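I've had the GenRobot.AI hand-held gripper kit since May, and a few of you have asked me to say whether it's worth the money, so I'm finally sitting down to write this! I paid $1585 for the pair. You can get a single one for $700, but then you're stuck with one-handed jobs – and I got bored of those in an afternoon.

What sold me was the pads. They're blue and ribbed, they have a bit of give, and they'll hold things I'd have bet against. I started on socks and sponges like everybody does, then moved to jewelry, tidying it away into a bin on the bed (my back likes the bed, my desk is too low).

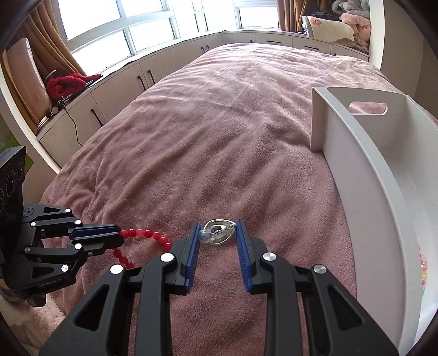 Beads are the hard part. A bracelet wants to swing the second you lift it, and a little clear teardrop-shaped piece gives you almost nothing to squeeze, so I've learned to close slowly and stay near the tips. I logged 278 grabs last week and fumbled 51, nearly all of them beads. I'm pretty happy with that.

Gripes? The squeeze gets tiring, and the spare pads from Clinard took forever to show up. I'd still buy the pair again, no question.

Posted 2020-07-29
14 comments | 36 shares

Recent posts
Timo wrist strap: two months in
Hlongwane carry case, short review
Which spare pads fit what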